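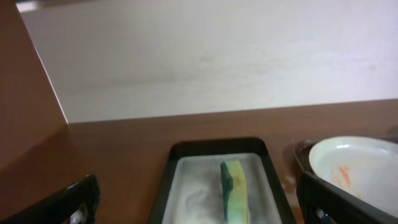 Wie oft ölt ihr eine Arbeitsplatte aus Massivholz nach?
Zweimal im Jahr reicht bei normaler Nutzung, neben der Spüle eher alle drei Monate.

gramwood_fan
Alle drei Monate halte ich für übertrieben. Unsere Platte ist 15 Jahre alt und bekommt jeden Juni einmal Öl. Schleifen mit 180er Korn, dünn auftragen, nach 30 Minuten den Überstand abnehmen, fertig.

O. Lepik
Kommt auf das Öl an. Mit Pravex Hartöl kam ich auf ein Jahr, mit reinem Leinöl nicht mal auf die Hälfte. Und 180 reicht mir nicht, ich gehe bis 240.
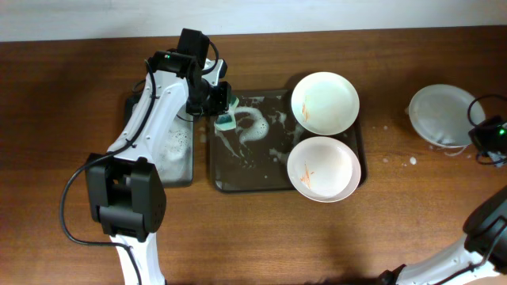 Muss man vor dem Ölen immer die ganze Platte schleifen?
Nur wenn Flecken oder raue Stellen da sind. Sonst gründlich reinigen, trocknen lassen und nachölen.

rutherford_kueche
Sehe ich anders. Wer nur stellenweise schleift, hat hinterher helle Inseln. Ich habe 600 Euro für meine Platte bezahlt, da schleife ich lieber komplett.

gramwood_fan
Die Inseln gleichen sich nach ein paar Wochen an. Bei Eiche jedenfalls – Nussbaum habe ich nie gehabt.

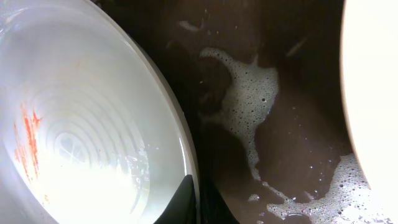

Wiremu Faulkner
Wasserränder bekommt ihr mit feinem Schleifvlies und etwas Öl weg, immer in Faserrichtung. Schlimmer als Wasser sind bei mir Tomate und Kurkuma. Ein orangeroter Streifen wie der innen an der weißen Schüssel lässt sich von glatten Flächen meist abwischen, auf schlecht geöltem Holz zieht er ein. Dann hilft nur schleifen.

O. Lepik
Bei Kurkuma hilft auch Sonne. Platte ans Fenster geht halt schlecht, beim Schneidbrett klappt es.

rutherford_kueche
Nimmt jemand das Öl von Dasard? Ist das nach dem Trocknen klebrig?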